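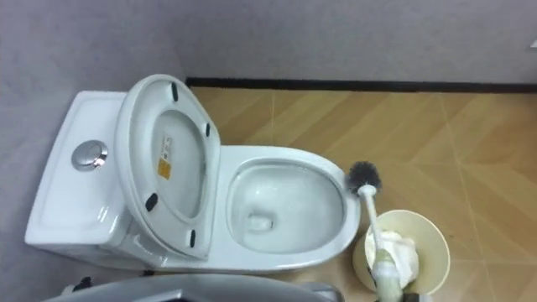
One-piece, dual flush, lid up. Gray wall side.

March, notebook, a little after 4 in the afternoon

Long entry today, so get a cup of something first. I have been putting off writing up the rain barrel work and it has piled up on me, and Apolline Gilbert asked very kindly (twice!) whether the notes were anywhere other than my head. They were not. Now they will be.

Where we had got to: the question is still whether roof water from the Tremthorpe shed can be kept clear enough, for long enough, to be worth using for flushing and for the seedling benches. Drinking was never on the table and I would like that written down somewhere in plain ink, as visitors keep asking. The garden people want it soft and free of grit. The flushing side only wants it free of smell and of the brown tea color that comes off the leaves every fall, because a brown fill makes folks think something is wrong even when it is just oak.

We have two barrels. Barrel A has the Texier screen on the inlet, the fine one with the folded rim, and barrel B has the plain mesh I cut myself out of the old window screen. I was rooting for mine, I admit it. Both take water off the same stretch of roof through a tee, and I leveled the tee again this morning with the short level and a folded seed packet, which I know is no way to do things, and I will make a proper shim when I next have the saw out.

Volumes. The last good rain put 131 liters into A and a touch less into B, and I did not write down B at the time, so please don't quote me on it. I remember thinking it was close. The lesson for me is to hang the pencil on the barrel, and there is now a pencil hanging on the barrel, on a string, with a bit of bicycle tube over the end to keep the damp off.

Clarity. Apolline's method is the one with the tall glass jar and the printed card behind it: fill to the line, let it stand, read the smallest row of type you can make out through the water. It sounds like a parlor game but it repeats very well between the two of us, much better than my old way of holding a jar up to the window and saying "hm." Barrel A, top row through to the smallest, no trouble. Barrel B, I lost the bottom row and so did she. Drawing from the tap at the base was worse than dipping from the top in both, and that makes me think the taps are set too low and are pulling up whatever has settled. I want to raise them by a hand's width and try again before blaming my poor mesh for everything.

Smell. None in A. In B a faint pond smell when the cover first comes off, gone once it has been open a while. Apolline says wet basement, I say pond, and we have agreed to put both in the book.

First flush diverter: I rebuilt it with the Turkell ball valve in place of the tennis ball arrangement. The tennis ball had served very well for a whole winter and then went soft and wedged itself sideways, and I spent a good part of an afternoon fishing for it with a coat hanger. The new one seats nicely. It drips, but it is meant to drip - that is how it empties itself between rains - and I have put a coffee can under it so that I stop hearing it in my sleep.

The Urico pump is back on its board with fresh hose clamps. I ran it for a bit with the outlet going back into the barrel and it sounded happier than before, less of that rattle. It may only be that I put a scrap of carpet under it this time. I will take the carpet away and listen again, to be fair to the clamps.

Money, while I think of it. We have spent 247 so far, counting the screen, the valve and the fittings, and the quote for having somebody else do the whole thing was nearly 700. I don't count my own hours, and I would ask everyone not to count them for me.

Things still to do, in no special order:

Raise both taps and redo the jar test.
Wooden shim for the tee. Put the seed packet back with the seeds (lettuce, I think).
Swap the screens between barrels for one rain, so we learn whether it is the screen or the barrel.
Scrub out B. I never did it properly when it came to us, and it had pickles in it in its former life.
Ask Apolline for a second printed card, mine has got wet and curled.

Rain is forecast overnight. Covers on, valve open, coffee can emptied, pencil where it should be. I'll read both barrels before breakfast, and this time B gets written down first.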